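Two trays are enough
Samah Abou Zeid
27/09/2025

Most small electrical workshops store too carefully and sort too little. Drawer cabinets with printed labels look orderly, but the parts in use at any moment are on the bench, and the bench has no labels. My argument is that a bench needs two shallow trays of different colours, and that money spent on further subdivision is mostly wasted.

The principle is simple. One tray holds parts that have not been dealt with. The other holds parts that have. Dealt with may mean tested, cleaned, counted or booked out, provided it means one thing for the whole of a session. A part outside both trays is an error and should be put right before the next part is picked up.

I kept a record in February at the Lendeck repair bench, where we were clearing a mixed lot of 100 control parts: switch boxes, pushbuttons, breakers, terminal blocks. With the old Somari cabinet, 7 parts were tested twice and one was never tested. We repeated the exercise with trays and had no duplicates. It also took 28 minutes less. One bench and one lot prove little, but the result agreed with what I had seen at Avotiņš for years.

Three objections come up. The first is that mixed parts scratch each other. Breakers and switch boxes are built to be handled, and a single layer does no harm. The second is that small terminals get lost under larger items. They do if the tray is deep. A low rim and one layer prevent it. The third is that tape, cutters and markers end up among the parts. I accept this one. Consumables should have a fixed place on the bench, and neither tray is that place.

Colour matters more than size. Red for pending and blue for finished is easily learnt, and can be read from across the room by somebody taking over. Two grey trays need a label each, and labels fall off.

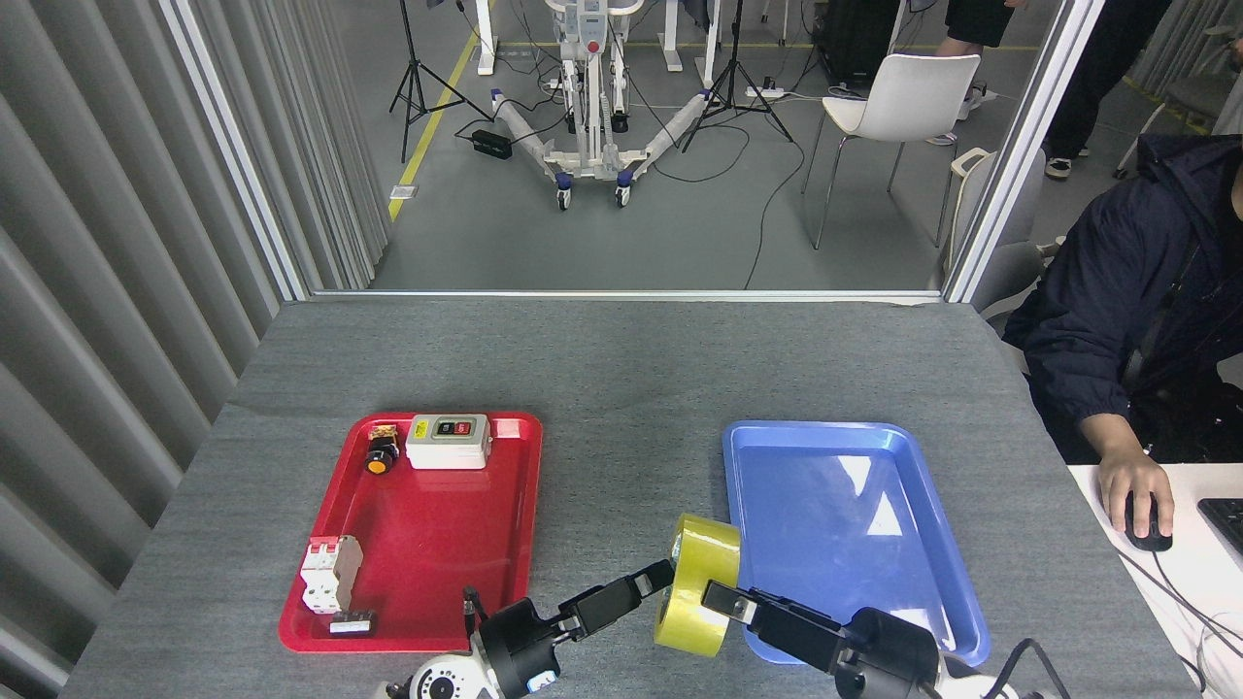 Should the finished tray be emptied before each session?
It should, every time. A part left over from the previous session can't be told apart from one finished today, and the count at the end will be wrong.

The surface under the trays deserves a word. Carpet or felt stops plastic from sliding and keeps a dropped screw from rolling. Riltance sells a rubber mat for the same purpose at 33 euros. An offcut of short-pile carpet does the job, though it needs vacuuming for wire strands.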